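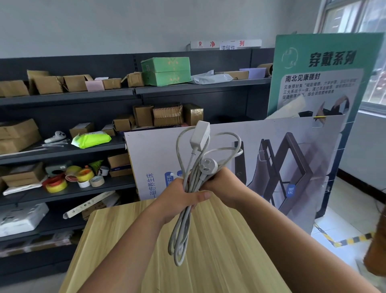
Chaiwat Boonyarit wrote to me in January that his puck kept drifting into the same corner, and could I please put the leveling part before the blower part. Fair enough, Chaiwat! So I've swapped them, and this section of the Multireck air hockey guide now starts with the feet.

Section 4: Leveling and first power-up

1. Stand the table where it's going to live. Leave 38 inches at each end so you've got room to swing an elbow (I left less at my place and I have the dented drywall to prove it).

2. Lay a long level across the middle of the playing surface, then along it. Turn the leg feet until the bubble settles both ways. Go a quarter turn at a time. I always overshoot.

3. Tighten the lock nut on each foot and check the level again, as tightening can shift things a little.

Note: on thick carpet the legs keep sinking for a day or so. Play a few games, then repeat step 2.

4. Wipe the surface with a dry cloth. There are 1,641 air holes in the Condel top and every crumb seems to find one. Please don't use wax or spray polish!

5. Make sure the switch is off, then plug the blower straight into a wall outlet.

CAUTION: Keep cords out of the walkway, and never run the blower off a cord that's still wound in a tight bundle. It can overheat.
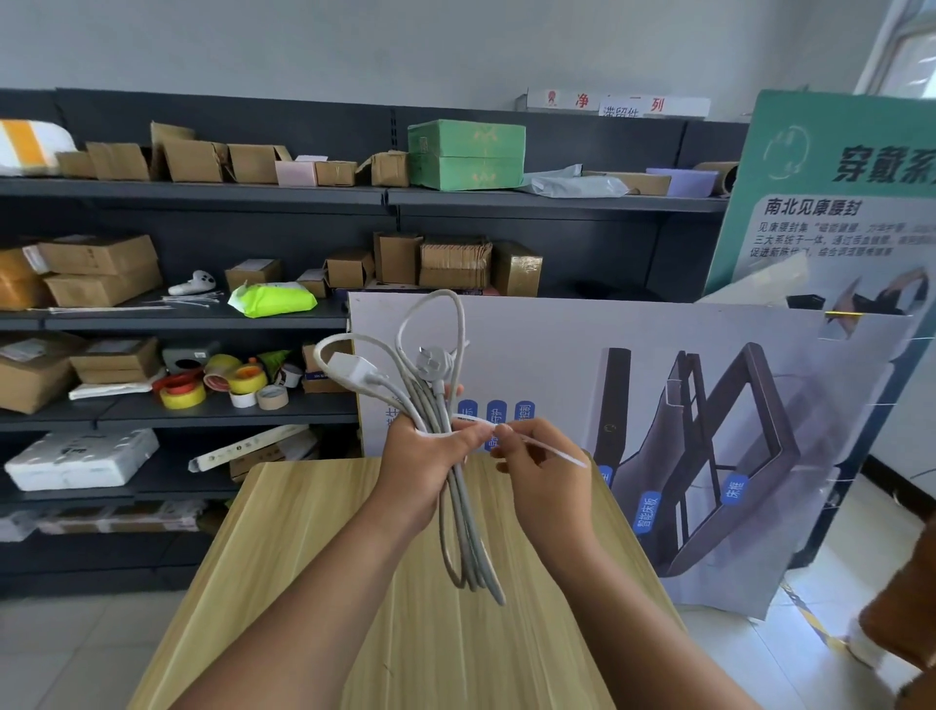 Coiled power cord with a thin white cable tie.

6. Switch on and give the blower 2 minutes before you put a puck down. It should hum steadily. If it rattles, switch off, unplug it and check the four mounting screws from Section 3.

7. Set a puck in the center and let go. A slow wander is fine. If it heads for a corner, it's back to step 2, sorry.

Scorer wiring is in Section 5.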